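Jasper Jansen
@jasperjansen

Thread on floor rules for people and robots sharing a room! I've been rewriting ours at Hulivell and I have so many thoughts about tape.

Background for new followers: I look after the rules for the shared robot floor. Arms, hands, tables, chairs, laptops, and a lot of people who want to stand close (same, every time). 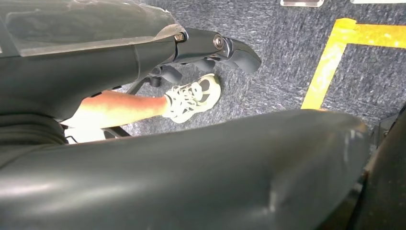
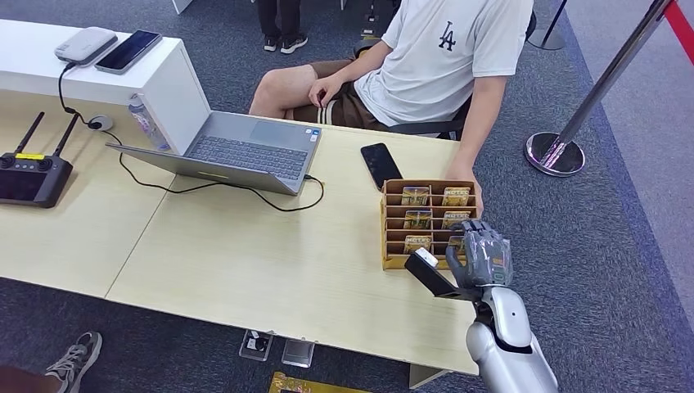 Gripper by a sneaker and yellow tape on the carpet, then a robotic hand at the organizer rack.

Start with feet. Most safety talks I've sat through are all about hands and faces, and then you look down and there's a shoe right by the gripper. Our old rules had one line about shoes and it was about open toes. The new ones have a whole section on legs and I love it.

Rule as it now stands: before an arm is enabled, everyone seated nearby says where their feet are. Out loud. It feels silly for a day and then it's just a thing you do, like calling "behind" in a kitchen.

Chair bases too. Casters roll! A chair that was fine when you checked can drift a hand's width every time somebody leans forward to type. We now ask for chairs to be put back in position at every pause.

OK, tape. Yellow tape on carpet is great and I will defend it forever. Cheap, quick, you can move it when the layout changes.

But a tape line needs ONE meaning per room. When I went through the old Vermeulen notes, the same yellow line meant "arm reaches to here" on one page and "visitors stop here" on another. Those are very different lines!

So we split it. Yellow marks the reach plus a margin of 20 cm. Visitors get a rope and posts. If you can step over it without noticing, we don't use it to stop a visitor.

Worn tape gets replaced when the edge starts to lift. Put it on the opening checklist – it takes a minute with a fresh roll and a pair of scissors.

Next one, and I went back and forth on it a lot: people seated within reach while a hand is working.

Plenty of good work needs it. Handovers, shelf picking, anything where a person and a robot hand share an object. If your rules simply say "no one within reach, ever," people will quietly ignore them the first time they need to hold something steady.

What we wrote instead: one seated person inside the reach, named on the sheet, who knows the next move before it happens. Everyone else goes outside the line. The person on the stop button does not do any other job.

Yes, I mean ANY other job. No laptop, no texting, no "can you just grab that cable." I had pushback on this from the Bornar crew and we tried it for a month both ways. They came over to my side by October and I was very gracious about it (I was not).

Speed. We cap the hand and arm at 200 mm per second whenever there's a person inside the line. That's our house number for our setup. Please don't copy it into yours without doing your own risk assessment – your arm weighs something different and so does whatever it's holding.

The held thing counts! A hand with nothing in it and a hand gripping a hard-edged gadget are two different machines as far as your knuckles are concerned. Measure the reach with the object in the grip. I've seen careful reach drawings that stopped at the fingertips.

Remotes: every controller gets a place to live, and if it's in that place it's off. If someone is holding it, it may be live. You want anybody in the room to be able to tell the state by looking over.

Also, label which remote runs which robot, in letters you can read standing up. Please. I'm begging.

Phones and drinks on the work table. We allow them, with a spot agreed on before the start. A bottle with the lid on is fine. A mug isn't. That rule got more comments than the speed cap, 73 of them on one shared document, nearly all about coffee.

Cables are my personal soapbox. Use the grommet if the table has one. A charging cable lying across a table where an arm is moving should be routed on the side away from the arm, or unplugged for the run. Laptop batteries are good now, folks!

Someone from Olel asked how long the full sheet is. 2 pages, big type, and one of those pages is a floor plan. If it gets longer than that I start cutting, and I've yet to miss anything I cut.

Something I'd like to do better: the sheet tells you what to do when the arm stops. It's thin on what to do when it stops and someone is still sitting inside the line. Who speaks first? Does the seated person slide back or stay put? Right now we say stay put until the button person says "clear." I'd love to hear how other floors handle it.

And a plug for walking the floor at chair height. Sit down where your seated person sits. Look at the robot from there, look under the table, look at where your own knees end up. I changed four things on the plan after doing it once.

If you run a shared floor and have your own rules for feet, casters or mugs, reply with them, I read everything. Photos of tape layouts extremely welcome.

One correction to the post on margins: the 20 cm goes on top of the reach with the object in the grip, so measure that first and then lay your tape.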